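Hustulow Guest House - lounge safety check, August
Checked by Noman Mirani, room 30

Smoke alarm: OK. Good and loud, poor Wannasri next door came running!
Sofa: OK. Both arms firm when I leaned my whole weight on them, and the fire label is still sewn on underneath.

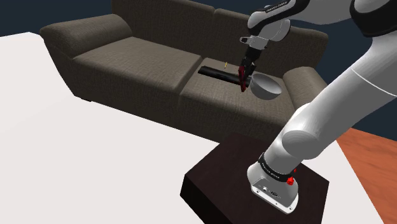
Lounge sofa, ribbed brown-gray cover.

Window catch: needs work. It sticks in the heat - Kernar have promised a new one, part 384.
Papers near heater: OK. Please keep any newspapers well away from it, dears.
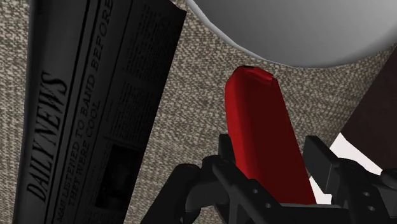

Hallway and stairs
Handrail: OK, though I'd love a second screw at the top.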